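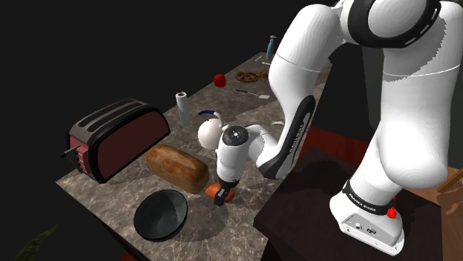 I went in thinking I would be guessing, and by the second block I was arguing with myself over every clip, wrote Vlastimil Pešek on the feedback sheet at the end of our pilot. My one complaint is that you stop the clips right when they get good.

We do stop them right when they get good, and we're going to keep doing it! That is the whole study. The Tader project at Hanisside is looking for people to watch a simulated robot arm work in a simulated kitchen and tell us what they think will happen next. You don't need to know anything about robots. In fact we'd love a lot of people who don't.

Call for participants: Tader, round two

Where: Kang Building, second floor, Hanisside
When: sessions run through May, weekdays and Wednesday evenings
How long: two visits, each under an hour
Pay: $20 per visit, paid at the end of each one
Who: adults who can comfortably read a screen and use a keyboard or a large button box

What we're trying to find out

A robot policy is the piece of software that decides how the arm moves, moment to moment. When a lab trains a new one, somebody has to find out how good it is, and the usual way is to run it over and over and write down whether it did the job. On a real arm that eats up days. Objects have to be put back, the lighting changes after lunch, a bowl gets nudged and now the test is a different test.

So a lot of the early testing happens in simulation. We render a kitchen, put the arm next to the counter, give it an instruction and let it go. If we want the same counter with the same loaf of bread at the same angle, we get it, every time, and if we want the loaf turned a little we can have that too.

The trouble is what gets recorded. Most tests end in a yes or a no. Two policies can have the same score and look completely different to a person watching. One drifts over, hesitates, fixes itself and finishes. The other goes straight in and happens to finish. Anyone who has stood next to both of them has a strong feeling about which one they'd want near their own dishes, and that feeling never makes it into the table.

Tader is our attempt to get it into the table. We stop each run partway through and ask a person three questions: what is the arm about to do, will it work, and how sure are you? Then we compare what people said with what the policy went on to do. The software that picks the stopping points is called Stullunel. It was written here, and it looks for moments when the policy's own planned motion starts to spread out, meaning a slightly different input would have sent the arm somewhere else.

What round one showed

Round one had 186 participants, and we're so grateful to every one of them. The result we care about most is this: how sure people were turned out to be more useful than whether they were right. When viewers split on what the arm was about to do, and split confidently, with some certain it was going for one object and others certain it was going for its neighbor, that run was much more likely to fail later when we moved the objects a little. The policy's yes-or-no score on the original layout gave us no hint of that.

That surprised us. Silvia Oravec had bet on the opposite, and she has been very gracious about it.

We also learned which parts of our method were bad. In round one we showed every stopped moment from one viewpoint only. People told us in the comment box, again and again, that they couldn't judge height. From close beside the arm a gripper can seem to be right on top of something, and from farther back you find it's over one end. We had no way to tell whether a wrong prediction came from the arm being hard to read or from the view being hard to read. Round two is built to separate those.

What's new in round two

You'll see the same kitchen from more than one viewpoint. Some people will get a near view first and a room view later, some the other way around, and some will stay with one view for the whole visit. Which group you're in is decided by a random draw when you arrive.

We've also kept the clutter. Round one used a bare test counter for half its runs, and those runs told us almost nothing, with everybody agreeing on everything. The round two kitchen is a properly busy one: bread, a sweet potato, a bowl, a kettle, a paper towel roll, a pizza, plus a room behind it with furniture and pictures on the wall. The background matters to us. Policies that read camera images can be thrown by things that have nothing to do with the job, and we want to know whether people see that coming.

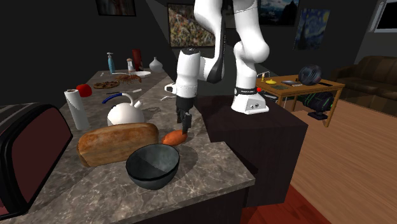 What a visit is like

You check in at the desk on the second floor of the Kang Building and somebody from the team walks you to a quiet room with a monitor. We go over the consent form together. Please ask questions at this point, we like them.

Then there are 5 practice clips. These have feedback, so after you answer you get to see the rest of the run. Practice is there so that you know how fast the arm moves and what the gripper looks like from different distances. You can repeat it.

After that come the real clips, in blocks of 20, with a break after each block. Every clip plays, stops, and holds on the last moment while you answer. Take as long as you want. We do record response times, but there's no prize for speed and slow answers are some of our best data.

The instruction given to the policy is shown on some clips and hidden on others. When it's hidden, we're asking you to work out the goal from the motion alone. It's harder than it sounds, and it's the part most people want to talk about afterward.

On your second visit you'll see some runs from the first one again, mixed in with new ones, and at the very end we show you how a selection of them finished. (Vlastimil, we heard you.) We can't do that on the first visit without spoiling the second.

A few things people ask

Will I be near a real robot? No. Everything in this study is rendered and shown on a screen.

Do I have to be good at it? No, and there's no score at the end. We need a range of people, including those who find it baffling.

I play a lot of video games. Is that a problem? Not at all. There's a short form at the start that asks about gaming, cooking, machine operation and a few other things, so we can look at whether experience changes how people read the motion.

I write robot software for a living. Can I come? Yes please. We had too few experts in round one to say anything about them. The only people we have to turn away are those who have worked on Stullunel or on the policies being tested.

I was in round one. Can I come back? Sadly not for this one. You've already seen how some of the runs end.

Can I wear glasses? Yes. If you have a color vision difference, tell us on the form. You're welcome to take part, and we'll note it.

Can I stop partway? At any time, for any reason, and you're paid for that visit.

What happens to your answers

Your answers are stored under a number, apart from your name and contact details. We don't film you. The answers, the stopped moments and the stopping point settings will be released together when the round is done, so that other groups can run the same questions on their own policies. The comment box text is released too, after we've read through it and removed anything that could identify someone. If you'd like your comments kept out, there's a checkbox for that, and it doesn't affect anything else.

We really do read the comments. The switch to several viewpoints came straight from them, and so did the larger buttons.

We're also looking for a session assistant

If you'd like to be on the other side of the desk, we have one paid part-time position running alongside the study. You would greet participants, go through consent, start the clips, keep the session notes tidy and sit in on our Wednesday meeting, where we look at the runs people disagreed on most. That meeting is the best hour of the week. Someone puts a stopped moment up on the wall, everybody says what they think the arm is up to, and then we press play.

You'd suit the job if you're patient, on time, and happy explaining the same thing to the tenth person as warmly as to the first. Some experience running studies with people is helpful, and we can teach it. Programming isn't required, though if you want to learn how Stullunel chooses its stopping points there will be plenty of chances, and we'd be glad to have another pair of eyes on it. Evening availability on Wednesday is a must, from 5 p.m.

How to sign up

For the study, fill in the Tader sign-up form on the Hanisside participant page and choose two slots at least a week apart. You'll get a confirmation with directions to the building. The side entrance has a ramp and the elevator is just inside it.

For the assistant position, send a short letter and a résumé to Silvia Oravec through the same page, with "Tader sessions" in the subject line. Tell us when you're free, and tell us about a time you watched a person or a machine and could tell something was about to go wrong. A paragraph is fine.

Evening slots filled first last time, so if you need one, pick it early.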